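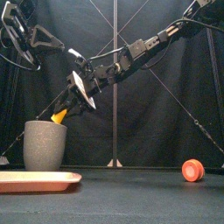 What happens to a policy when you cut the pauses out of the demonstrations before training?

It stalls a lot less at the moment of letting go, at least on our cup task, and it gets a bit sloppier on the approach.

Casura project, methods meeting, January
Ivanov room, Trirkham, started at 10:15 (the projector took its time)

I'm on minutes again, so you get my version. Shout if I've mangled something you said and I'll fix it before it goes to Prastow.

Old business first, and quickly. Last meeting's minutes went through with one change: I'd written "gripper speed" where it should have said "gripper closing threshold". Fixed now. The storage question is still open and we agreed to leave it alone until the new drives show up.

Pause trimming

Most of the hour went on this and I'm glad it did! We have 328 teleoperated demonstrations of the cup task, and if you watch them back to back you see the same thing over and over: the operator gets the object to the rim, stops, thinks about it, and then goes. The policy learns the stopping beautifully. It just doesn't always learn the going.

So the idea was to find every stretch where both arms are nearly still and the gripper command isn't changing, and throw most of it away before training. We kept a few steps at each end of a pause so the joint positions don't jump. Same network, same training length, three seeds each for trimmed and untrimmed.

On the hardware we ran 18 trials with the best seed from each side. The trimmed policy hung at the rim in two of them. The untrimmed one hung in more than half, and a couple of times it sat there until we ended the trial. Everybody liked that plot.

Then came the grumbling, and it was fair grumbling. Somebody pointed out that picking the best seed on each side makes both look better than they are, and that we ought to run all three. I said that was a lot of robot time (it is), and I was outvoted, so we're running all three. There was also a long back and forth on whether the trimmed policy bumps the cup more. I think it does. My notes from the trials have "touched rim" written next to a good many of them, but we never agreed beforehand what counts as a touch, so I didn't want to put a number on the slide.

The other explanation that came up, and that I hadn't thought of, is that trimming makes the episodes shorter, so with the same number of training steps the network sees each remaining moment more often. It could be that and nothing to do with pauses at all. The check is simple enough: cut the same amount of data at random places and train on that. I'm kind of embarrassed we didn't do it the first time around.

One-arm vs. two-arm data

Short item. In the cup task only one arm does the work, and the other one's joint readings still go into the training input. Prastow would like us to try masking them. We said sure, but after the random-cut run, so we aren't changing everything at once. It does mean the stillness test has to be looked at again, and I'd like that written down somewhere other than my notebook.

Camera drift

We ran out of time. Carried over.

What we agreed

Random-cut baseline gets trained first, all three seeds.
Full hardware trials for every seed, trimmed and untrimmed, 18 each.
A written definition of a rim touch before anyone runs anything. I said I'd draft it.
The trimming script goes in the shared folder with the threshold at the top of the file, so people stop asking me what it is.
No slides to Prastow until the baseline is in.

We wrapped up at 11:20. Next meeting is in the same room, and camera drift goes first on the list.

Related items
Casura methods meeting: gripper thresholds and failed grasps
Notes on operator warm-up before recording
Prastow call: shared data format
How we score a cup trial (old version)
Trirkham robot time sign-up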